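Stories > Short Fiction > Winter
Search stories, authors, keywords
Go

Backlash

by Philomena Ó Ceallaigh

The fault on Cell 8 was logged as intermittent, so it had been passed along for a week before it reached Florencia Espinoza.

She read the entries in order. Right gripper, fails to reach commanded width. Right gripper, reaches commanded width. Right gripper, homing offset changed, see Urrutia. Leandro Urrutia had left Vestdale for a job at the port and could not be seen. His offset was in the configuration file with his initials beside it and no unit.

She copied the file, set the offset back to zero, and put the cell in manual. The fingers closed on nothing. The reported gap was 2 millimeters. She put a feeler gauge between the tips and it would not go in.

"It's the encoder," said Leandro Bustos, who had come in to get his jacket.

"It might be the encoder."

"Urrutia thought it was the encoder."

"Urrutia put a number in a file," she said. "I don't know what he thought."

Bustos took the jacket and stayed. She pulled the two screws on the finger carriage, cleaned the thread compound out of the holes with a pick, and turned the pinion by hand with the power off. It moved freely for part of its travel, then dragged, then moved freely again. She marked the housing with a paint pen where the drag began. The grease was gray. She wiped it onto a white rag and held it under the lamp and found metal in it, very fine.

The spare pinion came in a Dronell bag with the wrong label and the right part. She fitted it, shimmed it, took the shim out, and fitted a thinner one. The manual gave a torque for the carriage screws and she used it. Then she homed the axis 20 times and wrote down each result, because Elba Medina would ask.

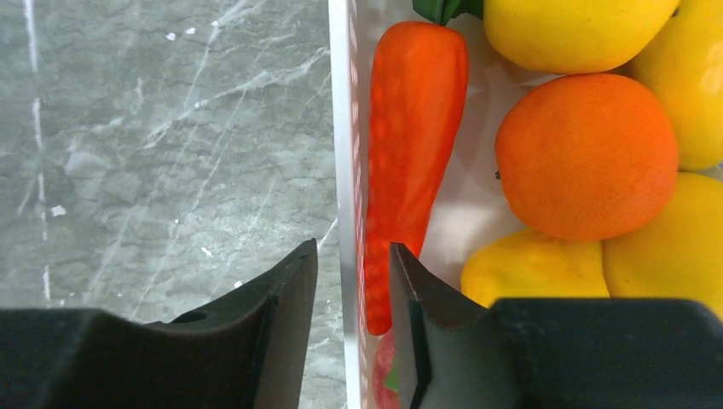

Wrist view before the first close. Carrot along the tray wall.

The test set was the produce set. It had been bought for an open day and had outlived every other object in the building. Florencia drove the fingers down over the wall of the white tray, one on the outside above the gray tabletop and one on the inside in front of the carrot, and stopped there. The wall was a good datum. It was thin, it did not roll, and if the fingers closed off center it would push the tray sideways where she could see it.

She closed at low speed. The tray did not move. The reported gap agreed with her caliper.

"So it's fixed," Bustos said.

"It's fixed once."

He sat down on the step stool. He had a bus at the gate and let it go. On the monitor the fingers opened and closed on the wall of the tray, and after a while he began reading the gap aloud, and she wrote it down without asking him to stop.

Medina telephoned from Villalba. She wanted to know if the cell would run for the Dirkau people in the morning. Florencia said the gripper would. Medina asked what that meant. Florencia said it meant she had looked at the gripper.
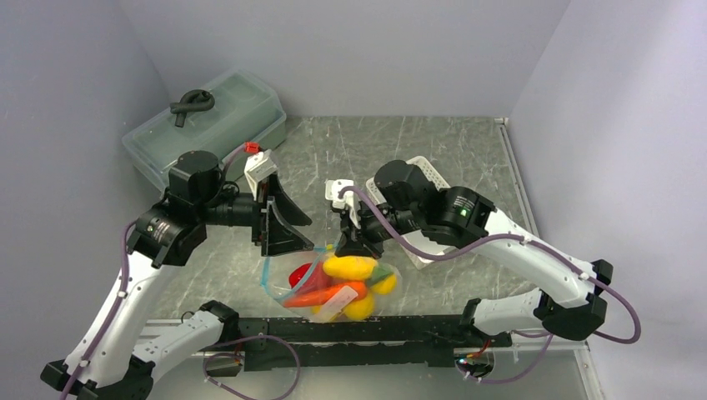
A repair on one axis has to be proved with the other axes moving, and she had learned this on a palletizer at Dirkau that passed every bench test and then threw a carton at a door. So she set up the two-arm routine. The cables were what she watched. The right arm's purple one ran over the wrist motor and swung wide past the elbow before it curled back toward the rail, and the left arm's hung in a loose loop over the rail's front edge. Between the grippers was the clear zipper bag with the carrot and the red pepper in it. The light on the right wrist motor was green. She wrote that down too.

"What did he mean by it?" Bustos asked. "The offset."

She had been turning it over. A worn pinion gives a lie of a certain size, and the lie is nearly constant until it gets worse. Urrutia had measured it. He had subtracted it. He had put his initials beside it so that somebody would come looking.

"He was short a part," she said.

She deleted the old line, saved the file, and opened the log. Under cause she typed wear. Under action she typed the part number, the shim, the torque, and the length of the test, 300 cycles. There was a field for remarks. She typed Offset was correct at the time, L.U., and closed the entry.

Bustos read it over her shoulder.

"He won't see that," he said.

"No."

She started the count from zero. The arms moved to their first position, and he pulled the stool closer to the monitor.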